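Is an old office Dell worth the trouble?

May 2019

Every few months somebody tells me the smart money is in used office desktops. Buy a retired tower, drop in some memory, and you have a machine that does everything a new one does for a quarter of the price. Lucienne Guillot has been telling me this since October, usually while I am trying to eat. So I am finally writing down what I think, and what I think is: maybe, and less often than people claim.

Start with the price. The listing that got me going was a bare Dell tower from a reseller called Flidberg. Bare means no processor and, if you read down far enough, no memory either. By the time I had added a used CPU, a cooler, memory and a drive to the basket, the total was 254 dollars. For that money Zosow will sell you a complete refurbished one with a warranty, and you don't have to own thermal paste. 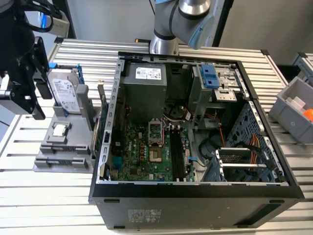
Side panel off, CPU socket open and empty.

I will give the old Dells this much: they are easy to get into. The blue plastic on the drive hardware shows you where to put your fingers, and you can work with the case lying flat, which my back appreciates. Everything is big. I have been inside small modern cases where I needed tweezers to reach a plug.

Now the part I don't buy. People say "just add RAM" as if the slots took anything. They don't. You need the right generation, the board has to accept the size of stick you bought, and some of these office boards are fussy about mixing. Arvid Skjelbred swears he has never had a bad stick out of a used lot. I bought a lot of 11 from Wuyts last year and 3 of them would not boot in anything I own. The seller's reply was that they had been "tested," and I would love to know in what.

My routine with memory is dull. One stick, first slot, see if it starts. Then the next stick by itself. Only when they have all passed alone do they go in together. It takes most of an evening and I resent it every time, but I resent a machine that crashes twice a week a good deal more.

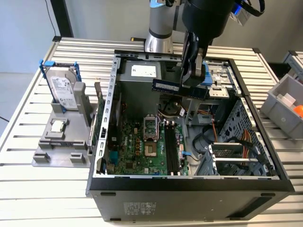
Then there is the processor socket. On boards of this kind the contacts are in the socket, and they are thin and very easy to bend. Sellers photograph a bare board from far enough away that you can't tell. I ask for a close-up under a bright light, straight down and again at an angle. If they won't send one, I move on. Lucienne thinks this is paranoid -- she has also never paid for a board with a bent pin.

And please look at the power supply before you plan on a graphics card. Read the label. The units in office towers were picked to run an office tower, and the plugs you want may not be there at all. Adapters exist. I don't trust them, and the Urnholm one I tried got warm enough that I pulled it out again.
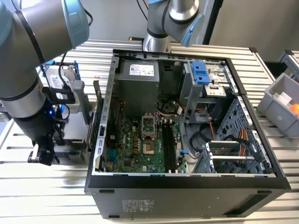

As for the wiring, I used to spend an hour tying it all up neatly. I stopped. If a cable isn't touching a fan and the panel closes without a fight, leave it be. The airflow gains people promise from tidy cables never showed up in any temperature I measured, and I did measure, on two different towers.

So would I buy one? If it came complete and I could see it run, yes. As a bare case and board, only if I already had the processor and memory in a drawer. Lucienne says I do have them in a drawer. She's right, but I haven't tested the memory yet.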